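阅读时间:13 分钟

林德洛开放日走访记:盐仓、羊毛和一下午的雨

去林德洛(Rindlow)的念头是去年十一月起的。那时我在鲁尔汉姆(Rullham)的旧书铺里翻到一本薄薄的小册子,讲的是沿河几座老盐仓怎么改成染坊,又怎么从染坊改成了纺织学校。册子没有署名,纸已经发脆,价钱倒便宜得让人不好意思还价。我把它带回家,放在床头,断断续续看了一个冬天,越看越想亲自走一趟。偏偏春天哪里都去不成,等到学校贴出开放日的告示,已经是夏天快过完的时候了。

告示上写得清清楚楚:2020年8月30日,上午十点开门,下午五点关门,进门请戴口罩,每间工房一次只放一小批人进去,染坊要提前登记。我登记得早,挑了下午两点那一批,心想上午可以慢慢逛,中午找个地方吃碗热汤,下午再去看染缸。后来事情大体上就是这样,只是多了一场雨,少了一把伞。

路上

从鲁尔汉姆坐慢车过去,要在河口换一次。换车的站台很小,一边是铁轨,一边是菜地,菜地里种的是羽衣甘蓝和洋葱,长得很精神。我带了保温壶和两个煎饼,坐在长椅上吃了一个,另一个留着回程吃(结果还没到林德洛就吃掉了,慢车实在太慢)。同车厢有一对老夫妻,也是去开放日的,老太太膝上放着一只布袋,里面是她自己纺的线,说要拿去请人看看为什么总是捻得过紧。我们隔着过道聊了半路,从线聊到羊,从羊聊到她女儿养的一只不肯进圈的山羊,下车的时候竟有点舍不得散。

出站以后沿河走,路很好认,因为一路都能看见盐仓的屋顶。那种屋顶很陡,瓦是暗红的,檐口压得低低的,像戴着一顶拉到眉毛的帽子。册子上说,当年盐船从下游上来,盐包直接从船上吊进阁楼,所以每座仓的山墙上都伸出一截吊梁。如今吊梁还在,有一座上面挂了花篮,种的是矮牵牛,开得有些过头了,花瓣落了一地。

进门要先在院子里排一会儿队。队伍不算长,地上画了白线,大家隔开站着,倒也安静。守门的年轻姑娘发给每人一张折页,一面是地图,一面是各间工房的时间。我有个习惯,到了一个地方先把地图看熟,再把它折起来塞进口袋,然后凭记忆走,走错了再掏出来。这一天一共掏出来好几回,有一回还是在厕所门口。

羊毛间

我先去的是羊毛间,在一号仓的底层。一推门就是那股味道,没有闻过的人很难想象,有点膻,有点甜,还有一点像下过雨的干草堆。长案上摊着整张剪下来的羊毛,旁边站着一位围皮围裙的老师傅,正教人怎么分拣。他让我们伸手去摸:肩上的毛最细,弯曲也密;往后腿走就粗了,直了,手指一捻就知道;肚子底下那一圈又脏又短,单独放一边。他说从前分拣工坐在朝北的窗下干活,北面的光一天里变化小,看颜色才准。我特意去看了一眼窗户,果然朝北,窗台磨得发亮,中间还凹下去一块,想来是多少人的胳膊肘一代一代压出来的。

案子尽头有一架老秤,铁的,秤砣排成一排。墙上挂着旧账页的复印件,镶在玻璃里,字迹很漂亮,写的是某一年秋天收进来的羊毛,一笔是515磅,一笔是1130磅,后面跟着卖主的名字和村子。有个小男孩问他爸爸,1130磅羊毛要多少只羊。爸爸算了半天,没有算出来,转头去问老师傅。老师傅笑着说那要看是什么羊,然后就讲起了羊的品种,讲得眉飞色舞,后面排队的人也不催,都在听。我很喜欢这样的时刻。

洗毛的地方在隔壁,地面是斜的,中间一道石槽,从前引的是河水。现在当然不从河里取水了,换成了几只大木盆和一只热水炉。洗毛最怕的是着急,水温不能忽高忽低,手不能乱搅,一搅就毡住了,整盆毛变成一块抹布。带我们看的女老师说她第一年洗坏了四盆,第五盆端出来的时候自己都不敢看。我听了很受安慰,因为我家里至今还有两件缩得只能给娃娃穿的毛衣。

梳毛和纺线

二号仓的楼梯又窄又陡,扶手是一根粗绳子,上去的时候得和下来的人互相让一让。楼上是梳毛间,摆着几台手摇梳理机,滚筒上密密地扎着细针,摇起来沙沙响,有一种催眠的效果。我摇了一小会儿,出来的毛条松松的一长条,像云,老师很客气地说不错,随手又帮我重新梳了一遍。

纺线的在窗边坐成半圈,每人一架纺车,都是学校的学生和附近村里来帮忙的人。火车上那位老太太已经在里面了,线团摊在膝盖上,旁边一个学生正低头替她看。问题很快找到了,是她踩踏板太快,手又喂得太慢,捻度都积在前面那一截。学生让她把鞋脱了踩,说光脚踩能觉出分寸。老太太真的脱了,露出一双手织的条纹袜子,踩了几下,线就匀了。她高兴得朝我直招手,我也朝她招手,隔着半屋子的人,嘴巴都在口罩后面,也不知道她看不看得出我在笑。

我自己也试了纺锤。纺锤比纺车便宜得多,一根木杆加一个圆盘,挂着线在空中转,看着容易,上手就掉,掉了就在地板上滚,滚到别人脚边去。旁边一位先生替我捡了两回,第三回他干脆蹲在那里等着。老师教了一个小窍门,开头先把线停在膝盖上捻,捻够了再放手,不要两件事一起做。这样一来我总算纺出了一臂长的线,粗的地方像鞋带,细的地方像头发,我还是把它绕在折页上带回来了,现在就夹在那本小册子里。

午饭和那场雨

中午的雨来得很突然。我正在院子里看人劈柴(染坊烧炉子用的),头一滴打在柴堆上,紧接着就是一整片。大家四散着往屋檐下跑,好在檐口低,每座仓底下都能站一排人。我把外套顶在头上,一路小跑去了河边那家叫马蒂(Marti)的小馆子,是守门的姑娘推荐的,从后门出去过一座木桥就到。

马蒂只有几张桌子,为了隔开距离又撤掉了一半,剩下的都靠墙。我要了一碗豌豆汤和一块黑面包,汤里有烟熏的猪肘肉,撕得细细的,面上浮着一小勺酸奶油。面包是热的。老板娘看我头发滴水,拿来一条毛巾,又看我对着毛巾发愣,说这是三号仓里学生织的,华夫格的,吸水。我擦了头发,仔细看了一会儿织纹,问能不能买,她说店里不卖,学校小铺里有。后来我果然去买了两条,一条蓝边,一条没有边。没有边的那条便宜一点,据说是学生的练习作业。

雨下了将近一顿饭的工夫,我就坐在窗边看河。水面上全是小坑,有一只鸭子不躲,在雨里游来游去,很自在的样子。邻桌的人在争论回程坐哪一班车,争着争着又叫了一份苹果糕。我受了影响,也叫了一份。苹果糕底下垫着一层碎榛子,略有些咸,我现在想起来还觉得值得专门再去一次。

织机楼上

回来的时候雨小了。离两点还有一阵,我就先上了三号仓。织机都在顶层,因为高,也因为从前的吊梁正好用来把沉重的机架吊上来。带队讲解的是教织造的卢齐乌斯·施特雷贝尔(Luzius Strebel),个子很高,走到梁下就得低头,他自己大概已经习惯了,说话的时候低一下,说完再抬起来,一句也不断。

他讲穿综讲得最细。一块布宽多少,每寸多少根经线,全都要在开织以前定好,一根一根从综眼里穿过去,再一根一根穿过筘。窗下那台大织机上正上着一幅经,一共1531根。他说学生穿了好几天,最后发现多出一根,退回去找,错在很靠前的地方。大家都吸了一口气。我问他,这种时候是拆掉重来,还是将就着织。他想了想说,要看是给谁织的,给别人织就拆,给自己织就留着,以后每次看见都能想起那几天的天气。

织机边上放着一个木头抽屉柜,标签上写着Index,拉开来全是布样,一小块一小块贴在卡片上,背后记着纱支、组织和染料。施特雷贝尔说一共有3000张卡片,最早的还是染坊时期留下的,后来每一届学生都往里添。他让我们随便拉开看,只要求放回去的时候别插错地方。我拉开的那一格全是斜纹,从很粗的麻到细得像绸子的羊毛,灰的、棕的,还有一块黄得像芥末。背面那些字也好看,有人写得工整,有人写得潦草,有一张在末尾添了一句“太硬,像门垫”。

看布样很费时间,一不留神就过去了半个多钟头。顶层的屋架也值得抬头看看,木料黑沉沉的,榫头上还刻着当年木匠编的记号,一道、两道、三道,配对着装上去。有几处木头上结着白霜似的东西,我以为是霉,一位同行的太太用指头抹了一点,说是盐。一百多年了,木头里的盐还在往外走,天一潮就冒出来。这场雨倒下得正是时候。
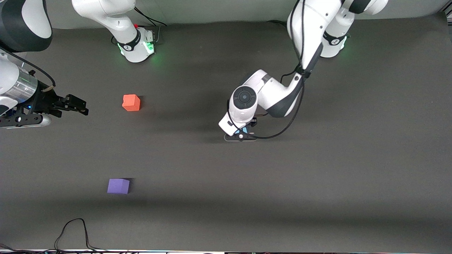
染坊

两点整,我们这一小批人在四号仓门口集合,每人领到一条围裙和一副长手套。染坊在最靠河的一座仓里,地势低,门槛却高,据说是为了防涨水。墙上用红漆画着历次大水的水位,最高的一条已经到了我的下巴。

染缸有好几口,茜草的、木犀草的,还有一口靛蓝。茜草那口要慢慢煨,水不能滚,滚了颜色就发褐。女染工揭开盖子让我们闻,有点像煮过头的胡萝卜。木犀草染出来的黄很亮,再下一遍靛蓝就成了绿,从前本地猎户的外套就是这种绿,小册子里也提到过,我总算见到了实物,高兴得跟旁边的人讲了一遍册子的来历,对方听得很耐心。

靛蓝当然是压轴的。缸面上浮着一层紫铜色的泡沫,要轻轻拨开,把浸湿的毛线顺着缸边慢慢放下去,不能带进气泡,数着时间,再慢慢提上来。刚出缸是黄绿色,接着就在眼前一点一点变青,变蓝,先是边上,后是里面。这件事我在书里读过很多遍,知道是见了空气的缘故,可亲眼看见还是忍不住“啊”了一声,其他人也“啊”了,齐得像排练过。染工说她干了这么多年,每次还是爱看。

我染了一小绞线,下了三次缸,颜色不深,像洗旧了的工装裤。手套有一只漏了,左手小指的指甲蓝了一个多星期,买菜的时候总有人盯着看。线回家以后用冷水漂了几遍,水清了才晾,晾的时候要避开太阳。

临走前

小铺设在院门旁边的旧门房里,一次只进两个人,我在外面又等了一会儿,顺便把围裙的带子印子从脖子上揉掉。除了那两条毛巾,我还买了一小包木犀草的种子,老板说春天撒下去就行,不用管它。种在哪里我还没想好,阳台朝东,也许光不够。原先想问问那本小册子的作者,可铺子里的人都没有见过,有一位让我把书名写下来,说可以帮着打听。我写了,也留了地址。

想去的朋友可以记几件小事。染坊的名额放出来就得登记,晚了只能隔着门看。鞋要穿不怕湿的,楼梯陡,裙子太长不方便。小铺只收现金。院子里的水龙头可以喝。马蒂的苹果糕过了三点多半就没有了,我傍晚又绕过去想带一块走,玻璃罩子底下只剩一点榛子屑。

回程的慢车上我又碰见了那对老夫妻。老太太把纺好的线拿出来给我看,老先生靠着窗睡着了,膝上的折页滑到了地上。车到河口,换车的站台上水洼还没干,菜地里的洋葱被雨洗得绿油油的。我们在那里道了别,她往南,我往北,她说明年如果还办,她要带那只山羊的毛去。

本站使用 Cookie 以记住您的阅读偏好。继续浏览即表示同意。[接受] [设置]

联系我们 | 版权所有,转载请先来信 | 返回顶部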